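Business > Sponsorship > Partnerships

Reading time: 2 minutes

Keskin, the watchmaker, has entered its second season as official timekeeper of Bravercombe Rowing Club. Sunita Lyons, head of partnerships at the company, spoke to us in August about the terms of the arrangement. 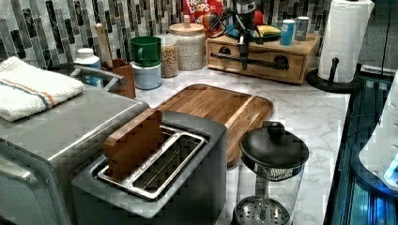 The agreement covers the club's regatta and its junior programme. "We were asked to support the rowing, and the clocks came with that," Ms Lyons said. Crews train at six in the morning, and the club breakfast afterwards is a plain one – a thick slice of toast, golden brown, much like the one standing in the toaster here. Ms Lyons has attended twice.

A limited series of 219 watches will carry the club's crest on the dial. Each will cost £419.

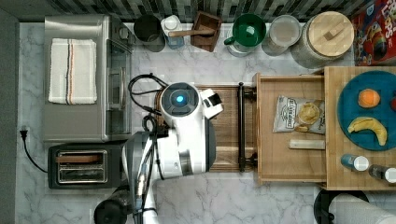
"Members have first refusal until the end of the month," she said. "After that the watches go to our shop in Lorkmont."

Arsen Vakulenko, the club's captain, confirmed that part of the proceeds will pay for two new boats. More than 900 spectators attended the last regatta. 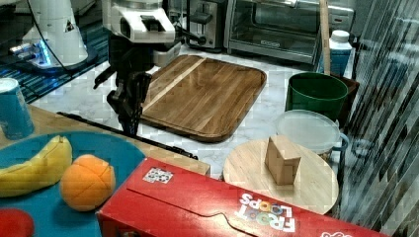
He added that the finish-line clock would be replaced before the spring. "The old one served us well – but the crews deserve a display they can read from the water."

Comments (2)

Oda S.: Will the watch come in a smaller size?

rellitz_rower: Good news about the boats.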